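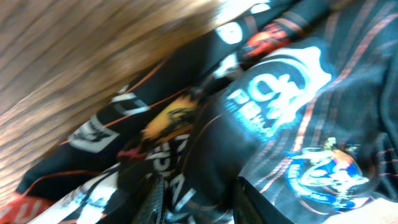
Printed garments on a wooden surface, seen from the wrist camera of a Fluvel gripper kit.

Fluvel is a two-finger gripper kit for handling clothing and other soft goods, sold by Tremadora. It is made to be fitted to small robot arms and is used mainly for sorting, laying out and folding garments. The kit was designed by Kagiso Mnguni and went on sale on 20th February.

Contents

The standard kit has a pair of black fingers, a mounting plate, a wrist camera and a cable set. Spare finger pads are sold in packs of two. The software, called Stelik, is downloaded separately and comes with 7 preset grasps, among them edge pinch, sleeve lift and pile pick.

Use

Stelik looks for folds and hems in the camera view and suggests a grasp point, which the operator can accept or move. Heavily printed clothing is harder for it than plain cloth, as the border of a logo may be taken for the edge of a garment. 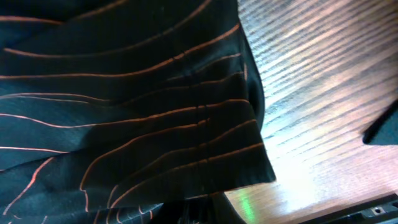
Thin stripes can be used as a guide to how the cloth is lying, and the setting for this is off by default. Glare from a table top lowers the quality of the suggestions, and the manual advises moving lamps to one side.

Availability

Over 2000 kits have been sold. Repairs are handled by Whitlock, which also offers a rental plan with a minimum term of two months. Pads are not covered by the warranty.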